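Two weeks with the Jekine gripper in sim, against the stock two-finger hand. Short thread, since the launch posts made it sound like the end of grasp planning.

Setup first. Same bowl pick, same Zasgate controller, 50 tries per hand. Only the gripper model and its tuning changed between runs.

The claim was "up to 9 times fewer failed grasps." Fewer than what? I read the page twice and never found the baseline. Aurelia Dinu asked them in March and got a link to the same page.

My numbers were close enough that I wouldn't pay for the difference. A hand that wins on a bare table and ties on a rumpled sheet is a table hand.

Contact settings matter more than the fingers do. I nudged friction on the cloth and the ranking flipped. Nudged it back, it flipped again. Anyone posting a sim comparison without their friction values is posting a mood.

The Wikström wrist view gets sold as the fix for all this. Maybe. The closer you get to the object, the more of your own hardware you're looking at, and the policy has to make do with what's left. I'd take a boring fixed camera plus a decent wrist view over either one alone.

Also tried the Merken controller for an afternoon. Smoother approach, slower close. I kept the old one – the smoothness looked nice on video and did nothing for the score.

Glassware is next, and I expect less from it than the brochure does.
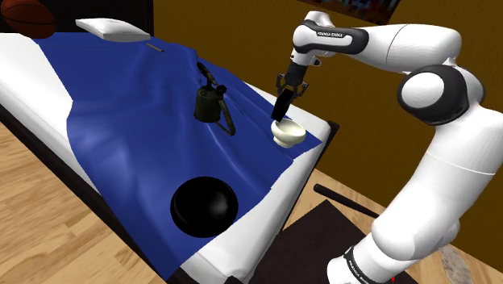

Same bed, same blue cloth:

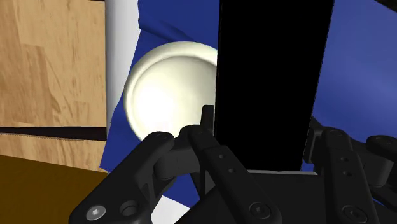 Would I trust any of these rankings on real hardware?

Only as a reason to pick which gripper to test first. Sim cloth is too forgiving in some spots and too sticky in others, so I'd rerun the whole comparison on a physical arm before spending money.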